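About Turnell Frames

Turnell Frames makes and assembles small picture frames for tabletop and wall use. The company was founded by Angus Kinnear, who still sets the profile drawings and signs off each new molding before it goes into production.

What we make

The standard range consists of two series. The Bedau series is a narrow flat profile, supplied in black and white. The Claller series is a deeper box profile for prints that need a gap between the paper and the glazing. Both are available in 31 sizes. Custom sizes are cut to the nearest sixteenth of an inch and carry a longer lead time.

All frames ship with a fitted back panel, turn buttons and a hanger that works in portrait or landscape orientation. Small sizes also include a folding easel leg. Spare backs and hangers can be ordered separately by part number.

Prints

Frames may be ordered empty or with a print installed. The print catalog lists 673 images, most of them black-and-white studies of trees, coastlines and buildings. Paper is matte and acid-free. Prints are trimmed after a 24-hour rest so that the sheet stays flat under the glazing.

Premises and capacity

Cutting and joining are done at our Mahasneh Road workshop. Fitting, inspection and display work take place in the adjoining room, where finished frames are laid flat on a table and checked for corner gaps, dust under the glazing and print alignment. A frame that fails on any point goes back to the bench with a tag stating the fault. Monthly output is over 4,000 units.

Ordering

Trade accounts are opened on request. Orders received before noon are entered the same day. The price list is revised each February, and open quotations are honored at the old price for the period stated on them. Drawings for each profile are available from the downloads page. 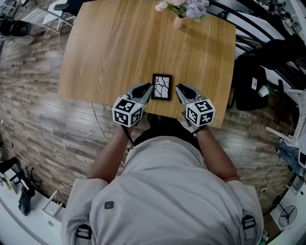 Small black frame with a black-and-white branch print, on the table.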